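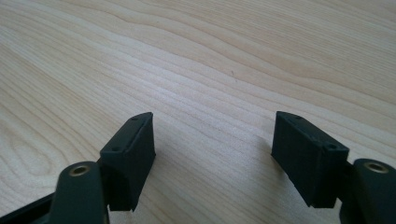 Opinion > Workplace and Furnishings > Surfaces

The Case for the Bare Wooden Table

Institutions that buy furniture in quantity tend to buy it for the first day. The catalog is consulted, the finish is chosen from a card of samples, and the order is placed with a view to how the room will look when the doors open. It is the position of this column that shared work tables should be chosen for their tenth year, and that in most rooms a plain, pale wooden top remains the better purchase.

The question has come up again at the Dorkholm Study Center, where 20 work tables are due for replacement before November. The proposal now before the center would put in coated tops in a uniform gray. The coating is said to resist marks, and there is no reason to doubt it. The existing wooden tops, by contrast, have rings on them, and several have dents along the front edge where chairs with arms have been pushed in too hard.

A ring on a wooden table can be removed. The surface is sanded lightly along the grain, wiped down, and oiled again. Ngọc Doãn, who maintained the furniture at Dorkholm for many years, did this to two tables at a time during the summer closing, and the rooms were never short of seats. A coated top gives long and faithful service until the coating chips. After that the chip collects dirt, the edge lifts, and the usual remedy is a new top.

Cost is properly raised at this point. The supplier Ullden has quoted 409 dollars for each coated table, delivered. Refinishing the present tables would require oil, abrasive paper, and paid hours, and the center's own estimate for all 20 comes to 2000 dollars. Even if that estimate were to double, the wooden tops would be the cheaper course by a wide margin. The comparison should have been printed on the first page of the proposal. It appears in an appendix.

There is also the matter of how a table is to work at. Light wood is easy on the eyes under ordinary ceiling lamps. It does not throw back a hard glare, provided the finish is kept low, and small items are readily found on it. A dropped screw or a pencil lead shows up at once against a blond surface. On the speckled gray samples that were circulated in the spring, a black paper clip was difficult to find at arm's length.

The grain deserves a word as well, although appearance is often treated as a private taste with no place in a purchasing decision. Long lines running across a board, with the broad curves that come where the tree grew unevenly, give the eye something to rest on during a dull afternoon. People notice which table is theirs. In the reading room, regular visitors could be seen going to the same seat year after year, and some of them gave the pattern of the wood as their reason.

Two objections should be granted. Wood is unsuitable where solvents or standing water are in daily use, and the two wet rooms on the lower floor ought to have the coated tops. Pale wood also darkens and yellows in direct sun, so that a table by a south window will no longer match its neighbor. The center may rotate the tables twice a year or accept the difference.

What is recommended, then, is that the order be reduced to the wet rooms and that the remaining tables be refinished in stages. A written schedule should accompany the decision, with a named person responsible for it. Oiling was allowed to lapse after Ms. Doãn's retirement, and much of the present wear dates from that lapse. The gray tops would not have been spared neglect of that kind either.

Comments

Dinesh D'Souza
Agree on cost. Please specify the oil, though. The last one used in our building stayed tacky for a week and smelled into the hallway.

Nhi Trình
I would take the coated tops. We run children's craft sessions and there is glue on everything by noon.

Do-yoon Yeom
Reply to Nhi Trình: a cotton cloth or a roll of brown paper solves that. We have done it for years on wooden tables.

Sharon Kombo
Is the appendix available to the public? I asked at the front desk and was told to write in.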